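November 2019, Flukville

Spent the morning on the hand gripper. The left finger had worked a little loose, so I took both off, cleaned the slots and put them back with the same torque on each side. Wiped the two lenses with a dry cloth and checked the screws on the body – all tight.

After that I did cloth pinches on the bed, light cotton first.

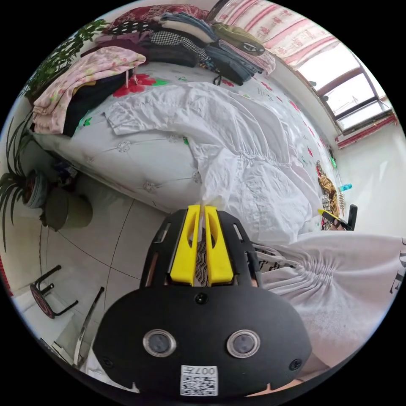 Yellow fingers closed on a white garment.

The spare fingers from Cledatby still haven't come. These have 2,000 closes on them by my log, and I would like to swap them before January. I set the next check at 300 closes instead of 400.

Put the battery on charge at noon. Need to order more lens cloths and a new small driver, the tip on mine is going round.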